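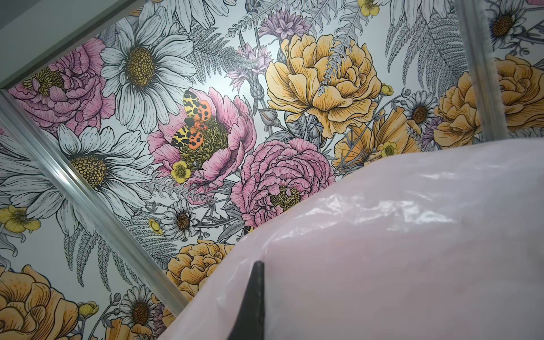

Ticket 833 - Flulby wallpaper and red fruit plate
Status: open
Opened: Monday, 9:20

Problem: The floral wallpaper from Flulby (pattern Skasness, the one with peonies and moths) is lifting at one seam. I pressed it back 3 times and it opens again by the evening. I used the Gallagher paste, as the leaflet says.

Reply from shop: Please check if the wall behind is dusty, and keep fruit and drinks away from the seam.

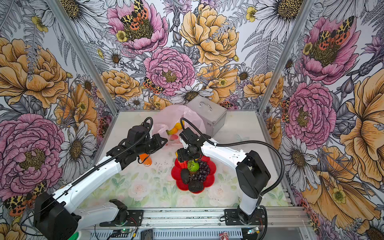 I wiped the wall with a dry cloth and left the paste nine minutes before pressing. The seam is better now, but not perfect. The red plate with the grapes and avocados stays on the table, far enough from the paper I think.

Second question, same order: can the gold emblem on the plate go in the dishwasher? The Hastutetti care card does not say it. Until I have your answer I wash it by hand.
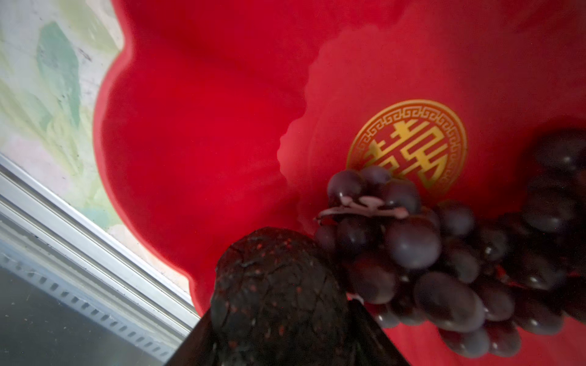 Still to do
- send one more tube of paste, order line 209
- confirm the plate washing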